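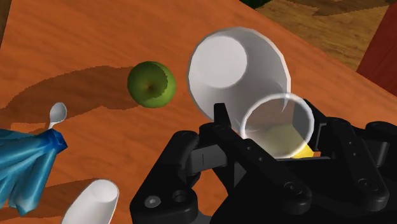
Guerra Workshop Members Release Plans and Simulator for Drudolus Tabletop Arm

For immediate release
1 May 2024

Members of the Guerra shared workshop have released the full plans for Drudolus, a robot arm made to clear and sort things on an ordinary table. The release includes cutting files, a parts list, wiring notes and a simulator called Plilis, so that builders can try out their control code before they have cut a single part.

The arm was built over two winters by Rhodri Maddocks and Imani Bakilana, who share a bench at the workshop. Maddocks did the arm and gripper. Bakilana wrote Plilis and the software that runs in both places.

The simulator puts the gripper over a wood table with everyday things on it: fruit, cups, a spoon, a cloth, a clear glass. Builders can move these around, tip them over or crowd them together, then run the same commands they would send to the real arm. Each attempt is saved with its settings and can be played back.

"I had been testing on my own kitchen table and I was running out of glasses," said Bakilana. "A clear glass is hard for the software. You see the table through it, and you see the gripper through it. I wanted to get that wrong a few thousand times without sweeping up."

The two ran 4000 simulated attempts on the current gripper design. The gripper lifted and held the chosen object in 3557 of them. Most of the misses came from cups lying on their sides and from cloth bunched up close to a spoon. The full log is part of the download, with the misses left in.

The gripper uses two linked fingers that close toward each other. Maddocks drew the links as flat plates with rounded ends so they can be cut on a small machine and bolted together with hand tools. An earlier version had three fingers. It was dropped in March after the third finger kept catching on cup rims.

"Two fingers is less to go wrong and less to buy," said Maddocks. "If you snap a plate you cut another one. I have snapped a lot of plates."

Builders who do not want to make the arm can use Plilis by itself. It runs on a normal desktop computer and does not need a special graphics card, though playback is slow on older machines. Shadows are drawn coarsely to keep the speed up, and edges can look blocky. Bakilana plans to offer a finer setting in the next version.

Known problems are listed in the notes. Round fruit can roll when the table is bumped. Cloth sometimes passes through thin objects. The wrist joint on the real arm warms up after long sessions and should be rested.

The plans and simulator are free for home, school and workshop use. Cut plate sets will be sold through Cuvorer, a small parts shop, for people without access to a cutting machine. Motors and the control board are not part of the set and must be bought separately.

Maddocks and Bakilana will help first-time builders at the workshop's Wednesday open evenings. Bring a laptop if you want Plilis installed.

Contact: Imani Bakilana, Drudolus project, Guerra shared workshop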